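How to Give Your Cat a Pill (and Liquid Medicine Too) Without Upsetting the Whole House

If you have just come home from the vet with a little bottle and a cat who already suspects something, welcome. I have been fostering and keeping cats for a good long while now, many of them seniors, and pilling is the thing new owners write to me about more than anything else. The last time I rewrote this page was in July, and I have had so many kind letters and good questions from that version that I thought it deserved a proper going over.

A quick word before we start. Everything in this guide assumes your vet has examined your cat and given you the medicine and the dose. Please don't give anything from your own medicine cabinet. Several ordinary human painkillers are dangerous to cats even in tiny amounts, and acetaminophen can kill them.

What to have ready

Get everything out before you go looking for the cat. I can't say this strongly enough! If you catch your cat first and then start hunting for the bottle with one hand, you will lose the cat, and the second catch is always harder than the first.

The pill, already out of its bottle or blister
A small syringe without a needle, filled with a teaspoon or so of plain water
A bath towel, an old one, thick enough that claws don't come straight through
A treat your cat truly loves and gets at no other time
A second person, if there is one around and they are calm

Read the label one more time while you're at it. Some pills go with food and some on an empty stomach, and some must never be split or crushed. If the label doesn't say, call the clinic. The people at the front desk get this call all day long and they do not mind.
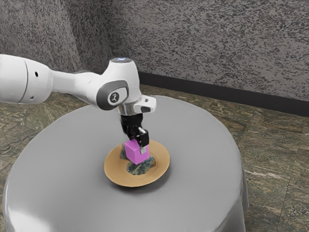
Can I crush the pill and stir it into dinner?
Only if your vet or pharmacist has told you that particular pill may be crushed. Many have a coating that protects the stomach or lets the medicine out slowly, and some taste so bitter once crushed that a cat will refuse that food for weeks afterward. Even with a pill that can be crushed, use just a spoonful of food first, so you know the whole dose went down before you offer the rest of the meal.

Try the easy way first

Before you do any holding or wrapping, find out whether your cat will simply eat the thing. Plenty will. My old gray girl, Pandey, took a thyroid pill twice a day for years inside a dab of soft cream cheese and I don't believe she ever knew. (Check with your vet first if your cat is on a special diet, and remember that a few medicines, some antibiotics among them, don't work well with dairy.)

The trick is to hand out three treats in a row. The first one is empty. The second one has the pill in it. The third one is empty again, and you hold it right there where the cat can see and smell it, so that she hurries through the second to get to it. Make them small, no bigger than a pea if you can manage it, because a large lump gets chewed and a chewed pill gets found.

Wash or wipe your fingers after you handle the pill and before you touch the outside of the treat. Cats can smell the medicine on the wrapper of food, so to speak, and one whiff is enough to spoil the whole business. I handle the pill with my left hand and the treats with my right, and I've done it so long that I now do it with my own vitamins.

If your cat eats around the pill two times running, stop. Don't keep hiding it in new foods one after another, or you may end up with a sick cat who distrusts everything in her bowl. Move on to the next part.

Holding your cat

Pick a room with a door and nothing to crawl under. A small bathroom is good. I like to work on a counter or the top of the washing machine with the towel spread out for grip, but if you are more comfortable on the floor, kneel down with your feet together behind you and set the cat between your knees, facing away from you. That way she can't back up, and backing up is what nearly every cat wants to do.

For a wiggler, use the towel. Lay it flat, put the cat in the middle, facing you or facing away as you like, and bring one side snugly over her back and tuck it under. Then bring the other side over and tuck that too. The front edge should sit close around the neck so the paws can't come up, but you ought to be able to slide two fingers inside it easily. Don't wrap a cat who has trouble breathing, and if she starts panting with her mouth open at any point, let her go at once and call your vet.

Harriet Dunleavy, who has fostered far more kittens than I have, wraps hers once a day for a week with no medicine at all, just a wrap, a lick of something tasty, and off they go. If you have the time before a course of pills begins, it's a lovely thing to do.

Giving the pill by hand

1. Hold the pill between the thumb and first finger of whichever hand you write with.

2. Put your other hand over the top of the cat's head, with your thumb and fingers resting on the cheekbones just behind the whiskers. You aren't squeezing, only steadying.

3. Tip the head back gently until the nose points toward the ceiling. The lower jaw will usually loosen a little by itself.

4. Use the middle finger of your pill hand to press down on the small front teeth of the lower jaw. Stay on the little teeth and away from the long ones at the sides.

5. Drop or place the pill as far back on the tongue as you can, right in the middle. If it lands near the front she will spit it out, and if it lands to one side she will chew it, foam, and look at you as if you had poisoned her.

6. Let the mouth close, bring the head back to a normal level, and stroke the throat softly or blow a tiny puff of air at the nose. A lick of the nose very often means she has swallowed.

7. Follow it with the water from your syringe, slowly, into the side of the mouth. Please don't skip this one. A dry pill can stick in a cat's throat and cause a nasty burn, and some antibiotics are well known for it. If she would take a spoonful of wet food instead, that does the same job.

8. Treat, praise, and let her go where she wants to go.

The whole thing takes under a minute once you have the hang of it. The first few times it'll feel like an hour, and that's all right. 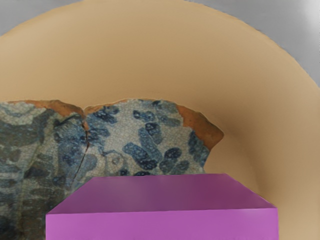
What should I do if my cat foams at the mouth after a pill?
Foaming and drooling are usually a reaction to a bitter taste and tend to pass within a few minutes. Offer some water or a little wet food and leave her in peace for a while. If the drooling goes on, or you see swelling around the face, vomiting that doesn't stop, or any trouble breathing, call your vet or the nearest emergency clinic right away.

Liquid medicine

Liquids are easier for most people, though messier. Shake the bottle if the label says to, draw up the dose, and slide the tip of the syringe into the pocket of the cheek, just behind the long upper tooth. Aim across the tongue and never straight down the throat. Give a small amount, pause for a swallow, and give a little more. Keep her head level the whole time, as a tipped-back head makes it easier for liquid to go down the wrong way.

If some of it dribbles out, don't guess at how much and top it up. Wipe her chin with a warm cloth and call the clinic if you think she lost most of the dose. Chins get crusty fast on the pink sticky antibiotics, so do the wiping before it dries.

Keeping track

Write down every dose as you give it. I use a plain sheet on the refrigerator with a column for morning and a column for evening, and whoever gives the pill puts their initials in the box. We began doing this after my husband and I both gave the same cat the same pill on the same morning, each very pleased with ourselves. She was fine, but I spent a long day watching her.

If you miss a dose, don't double up on the next one without asking. And finish the whole course of an antibiotic even when your cat seems like her old self again, unless your vet tells you to stop.

When it just isn't working

Some cats can't be pilled at home, and it doesn't mean you have failed them. Ask your vet whether the same medicine comes as a flavored liquid, a chew, a gel that's rubbed on the inside of the ear, or a long-acting shot given at the clinic. Not every drug comes in every form, but there are more choices than there used to be. Many clinics will also let you come in and have a technician show you the hold on your own cat, and five minutes of that is worth more than all my paragraphs.

And if you are bitten, wash the bite well with soap and running water and call your doctor the same day. Cat bites are small and deep and they get infected quickly. I waited overnight once, and my thumb still doesn't bend quite right.

Last updated 9th December. Thank you to Anju Sengar for the three-treat trick, and to Dinesh Rajput for reminding me to put the water step back in.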